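28/05/2021, dye bench

OK so the walnut hull bath finally behaved! I soaked 349 g of hulls overnight, simmered them for 90 minutes and strained twice through the old Flurkley cloth (it's getting thin, Jamila, we need another). Came out like strong coffee. Smelled like a wet garage, but whatever.

Swatches 1 to 4 went in with alum, 5 and 6 with nothing. I still like the plain ones better, they're softer and a bit pinkish. Kasun says I'm seeing things and wants them next to the March set in daylight before he'll argue about it.

pH strips from Lidex are nearly gone, I used up the good end of the roll on the madder.

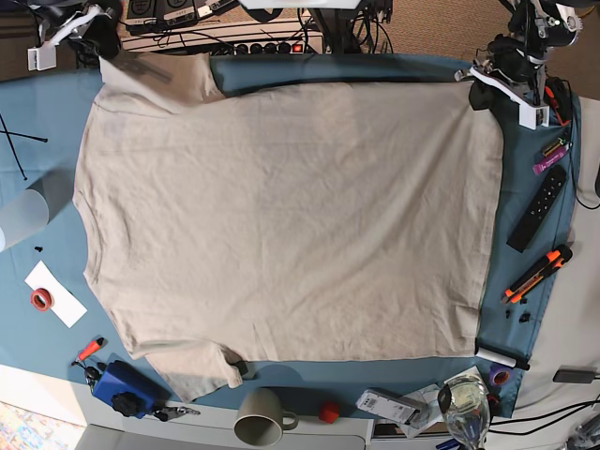 Next up is the weaker bath, 50 g of hulls in the small pot, same water. I want to know if the pinkish thing holds when there's less color to go around. Farzana lent me her notes on iron dips and I'll try one on swatch 6 only, quick in and out, because last time I wandered off and got charcoal.

Rinse bucket still needs scrubbing. Elif has the brush.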